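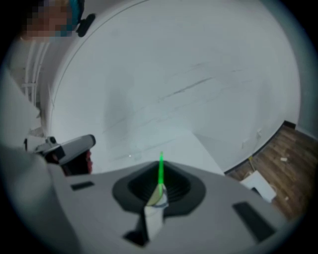

*Fig. 1. Bright green strip and glossy clear tip, close up.*

# Unit 4: Lighting for close work

Read before the Tuesday session in the Brito building. Bring your notes from Unit 3 on how the eye adjusts to light and dark. The terms in bold are the ones used on the worksheet.

## 4.1 How much light

Light falling on a surface is called **illuminance** and is measured in lux. Light coming off a surface toward the eye is called **luminance**. The two are often mixed up. A black desk and a white desk under the same lamp receive the same illuminance, but the white desk has a much higher luminance and looks brighter.

Most lighting plans are written in lux on the work surface. For this course we use 1000 lux as the working level for fine assembly, sewing dark cloth, and checking small parts. General office work needs less. Corridors need much less.

Distance matters a great deal. For a small lamp with no reflector, doubling the distance cuts the light on the surface to one quarter. A desk lamp moved from 40 cm to 80 cm above the work does not give half the light. Long tubes and large panels fall off more slowly when you are close to them, so the quarter rule can't be used there.

Older workers need more light for the same task. The pupil gets smaller with age and the lens of the eye yellows. Plan for the oldest person likely to use the bench.

## 4.2 Contrast

More light helps only if the object can be told apart from what is behind it. White thread on white cloth is hard to see at any level. A gray tray under the cloth may do more than a second lamp.

**Luminance contrast** is a difference in brightness. **Color contrast** is a difference in hue. The eye picks out fine detail mostly by luminance contrast. Red letters on a green card of the same brightness have strong color contrast, yet the edges seem to swim and small type is tiring to read.

Green needs a special note. In daylight conditions the eye is most sensitive to yellow-green, so a green mark tends to look brighter than a red or blue mark giving off the same power. Edge-lit signs and green indicator lamps make use of this.

Clear materials are the difficult case. We see clear plastic and glass mainly by:

- highlights on the surface, which move when the lamp or the head moves
- bending of whatever lies behind, strongest at curves and thick edges
- dirt, scratches and folds
- a slight tint, easiest to see at a cut edge

A thin, flat, clean sheet has very little of any of these. Lay one on a pale surface under even overhead light and it can nearly vanish. Side lighting at a low angle brings the folds and edges back. 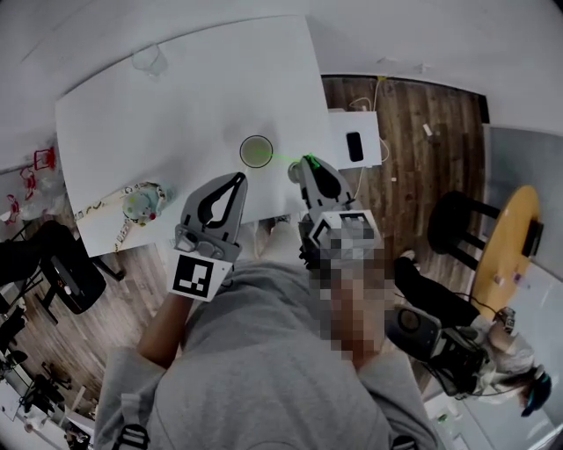

White benches are popular because they look clean and throw light back up into shaded areas. They have two drawbacks. Pale or clear objects lose their outline, and a large bright surface makes the eye adapt upward, so that dark recesses look darker than they are. If a bench has to be white, keep a darker mat at hand for pale work.

## 4.3 Glare

**Disability glare** makes it harder to see. **Discomfort glare** is unpleasant but may not affect performance at first. Oncoming headlights cause the first kind and usually the second as well. A bare ceiling tube at the edge of vision often causes only the second, and the worker reports headaches late in the shift.

**Reflected glare** comes off a shiny surface. To find the source, put a small flat mirror on the work and look into it from the normal seated position. Whatever lamp you see in the mirror is the one to move or shield. Do this from each seat. A lamp that is fine for one person can be in the worst place for the next.

Matte surfaces spread the reflection out and lower its peak. They do not remove it.

## 4.4 Color of the light

Color temperature is given in kelvins. A 3000 K lamp looks warm. Lamps above 5000 K look bluish, especially in a dim room. Color temperature does not tell you how well the lamp shows colors. For that we use the **color rendering index**, with 100 as the top score.

A lamp with an index of 83 is fine for offices and most benches. It is not good enough for matching paint, cloth or skin tones, where the course asks for 90 or higher. Two lamps can share a color temperature and an index and still show a certain red differently, as the index is an average over a set of test colors.

Do not mix lamp types over one bench if color judgments are made there.

## 4.5 Case: the Hekport sorting room

The room has 12 benches under two rows of ceiling panels. Staff sorted buttons and small fittings by shade and complained of errors on the evening shift. Readings with the Mendex meter gave up to 115 lux at the four benches by the east wall, well below the course level. By day the windows made up the difference.

The first fix was a Bidalik arm lamp at each of the four benches. Illuminance went up, but so did complaints, since the lamps were mounted opposite the sorter and reflected straight off the polished fittings. Moving each lamp to the side, away from the writing hand, solved most of that. Gray mats were added in October.

## Worksheet preparation

1. Sketch a bench you know and mark every lamp and window.
2. Do the mirror test from the seated position and mark the result.
3. Note the color of the bench top and of the usual work.
4. Write down the color temperature and index printed on one lamp or its box.

Meters can be signed out from the front desk. Let the meter sit in the light for a minute before reading, and keep your own shadow off the sensor.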